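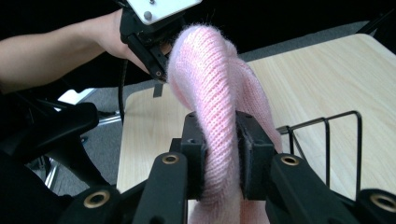

Wool remembers every bad evening you gave it, Hermine Riedl told me when I asked how a hat becomes too wide. She meant the evenings when we come home tired, pull the hat off by the top and push it into a coat pocket until morning. Do this for one winter, she said, and the rim will no longer hold to the forehead.

I have thought about this sentence often, and I must admit that I was for many years a person of the coat pocket. My hats lived there with the bus tickets and the paper tissues. When one of them became too big, I believed that this was the natural age of a hat and I bought another one. Only when my aunt left me a box of her knitted things, some of them older than I am and still in good form, did I begin to ask what she had done differently.

The Second Life of a Winter Hat

By Annelore Rothe

Plekby is a small town with a long winter, and in the cold part of the year almost everybody there wears something knitted on the head. So it is a good place for a repair shop like Grelard, two rooms behind the old post office, where Hermine Riedl and Timo Hinrichs take in hats, gloves and scarves and give them back in better condition. Last winter they wrote 2,038 pieces in their book. Most were hats. I spent 2 days with them and I learned that the greater part of their work is to correct what people do at home between one wearing and the next.

"The holes are easy," said Hinrichs. "A hole is one place. When the whole hat is tired, this is harder."

A tired hat is one where the knit has lost its spring. You see it first at the rim, which begins to make small waves, and then at the crown, where a point grows out of the top. The point comes from hanging. Many people have a hook by the door and hang the hat from it, always at the same place, and the stitches there must carry everything. With a thick, tight hat this takes years. With a soft, fuzzy one it can happen in a season.

What the fibers do

Rib knitting is made from columns of stitches which lie forward and back in turns. The columns want to pull together, and this is why a ribbed hat looks so narrow on the table and still goes over a large head. It opens to the side very willingly. In the long direction it is less willing, but it gives way slowly, and what it gives it does not always take back.

Fuzzy yarns have one more difficulty. The fine hairs that make the surface so pleasant are held only by the twist of the yarn. Each time you take hold of the fabric in the same spot and rub, some hairs come out, and others roll together into little balls. Riedl takes off these balls with a comb and does it much slower than I had expected. I asked if one could use a razor, as my mother did. She looked at me for some time and then she gave me the comb.

The color also plays a role. On a dark hat you hardly notice a gray line where it was folded. On the pale ones, the pinks and creams which are now so much in fashion, every grip of a dirty hand stays there.
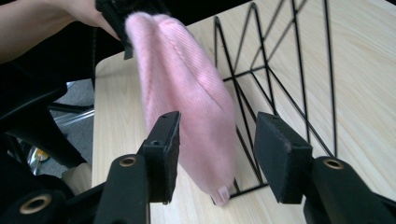

Washing is where most people are afraid, and they are often afraid of the wrong thing. The water is not so dangerous if it is cool and if it stays at the same temperature from the beginning to the end. The danger is in the lifting. A hat full of water is heavy, and if you pull it out by one end, the stitches at this end work like a rubber band that is asked too much. Before all this, though, one should read what the maker says. On a plain pink beanie the little white label by the rim is easy to find, and it also helps you later to know where the lower end is when the hat is lying flat and looks the same from both sides. Riedl asks her customers never to cut this label out. If it scratches, she opens the stitches and sews it again a bit higher, where the rim is turned up and the skin does not meet it.

Her own method for washing goes like this. She fills a bowl with 3 liters of cool water and a small spoon of wool soap. She lays the hat in and presses it under with flat hands, and then she goes away and does something else for the time of a cup of tea. There is no rubbing. She pours the water out while she holds the hat back with one hand, fills the bowl again, and repeats this until no more foam comes. To lift it she puts both hands below, as one would lift a very young kitten, and she carries it to a towel. The towel is rolled up with the hat inside, and she leans on the roll with her forearms.

Hinrichs does it a little differently. He puts a few drops of vinegar in the last water. Riedl finds this unnecessary, and they have had this discussion since the shop opened.

The question of the rack

After the towel comes the drying, and here I found more opinions in Plekby than on any other subject. Bastian Reuter puts his hats over a balloon. Hartmut Kröger swears by an upside-down soup bowl, and he has one bowl that his family may not eat from any more. Riedl dries everything flat on a net, and turns it once.

A few people had discovered wire racks, the type that one sets on a table and that was perhaps meant for letters or for plates. The idea is a good one as far as it goes. Air comes from below and from inside, and a hat which is laid over it has two slopes to rest on, so its weight is shared. The wire is thin, however, and thin wire leaves marks. Hinrichs has solved this by winding a strip of old cotton sheet around the parts that touch the wool. He also moves the hat a finger's width every few hours.

For storage, when the hat is already dry, the marks are less of a problem and the rack becomes really useful. You can put a hat over the front, a pair of gloves behind it and a scarf behind this, and in the morning you see all of them at once. I have now one on the small table in my hallway. The hook by the door is for the keys. 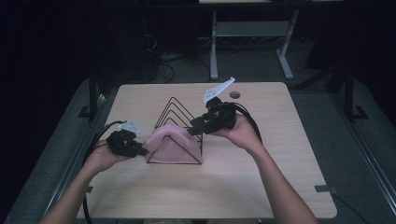 Folding, rolling or leaving alone

In June the hats must go somewhere for the summer, and a rack is then not the right place. Light takes the color out and moths find everything that is open.

Riedl folds a beanie once, from side to side, so that the fold runs along the ribs. A fold across the ribs breaks the line of every column, and one can see it still in autumn. Thick hats she does not fold at all. She puts crumpled paper inside, without printing on it, and sets them next to each other in a box like loaves of bread.

She is against rolling. Rolling is good for socks and for T-shirts, she says, but in a roll the outside is always stretched more than the inside, and a knitted fabric feels this. I rolled my hats last summer, before I knew her, and two of them have a rim that stands out on one side like the brim of a sailor.

These two I have tried to save. You lay the hat flat on a damp cloth, you push the rim together with the fingers until the ribs stand close, and you cover it with a second damp cloth overnight. One of mine came back almost completely. The other one is better than before, and I wear it for the garden.

For how long is it worth it?

A repair at Grelard does not cost very much, but a new hat from a large store costs often even less, and I wanted to know if the customers ever make this calculation. Some do, said Hinrichs. They come in, hear the price, and go out again with the hat in the hand. Others bring a hat which nobody would pick up from the street and ask him to please change nothing, only to stop it from getting worse.

He showed me one such hat, brown or once brown, which he has mended every autumn. There is by now more of his yarn in it than of the original. The owner had asked him to keep the mending visible, so every year has a slightly other brown.

When I left, Riedl gave me a wool comb and a paper with the washing method in her handwriting. At the bottom she had added a line: both hands, from below.

Print this article
E-mail this article to a friend

Filed under: Home & Habits > Clothes Care

More from this section
Gloves That Lost Their Partner
A Visit to the Button Drawers of Nasr
Can You Wash a Down Jacket at Home? We Tried 3 Ways
The Zutness Stitch and Who Still Knits It
Moths: What Helps and What Only Smells Good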